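Robot handling, unit 4 – the knitwear fault (handout, September)

Bring this to the lab. Covers the Firarstead jam only, not the Pemari one.

Task was folding a cream cable knit on a made-up bed, hand-held grippers. Fault: knit fibres dragged into a finger joint, jaw stopped closing. Force reading stayed normal throughout!!
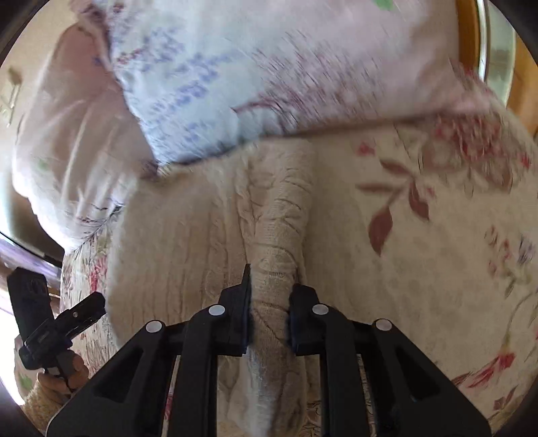 Marisol Salazar, course notes

What we knew: 400 grips logged, first bad one at 200. Nobody stopped. Operator squeezed harder – wrong move, pulls more yarn in. Also a pinch risk if the joint frees suddenly, so fingers out of the linkage, allways.

Ribs and cables catch differently. Take hold on a fold, never a single loose loop.
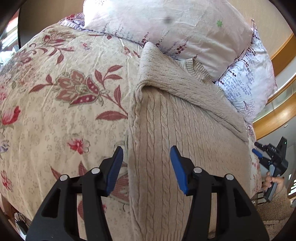 Checks before you restart

Power off. Open jaws by hand. Look at both pads and every pivot for fluff, then tweezers, no blades. Chunky knit sheds, and the pads 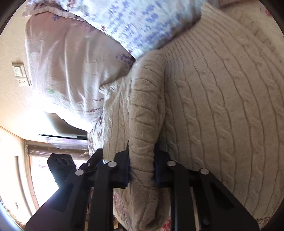
collect it long before the joint does, so wipe them every 100 grips. Write it in teh log. Espinoza sheet has the reset steps, read it before the Dasstead session.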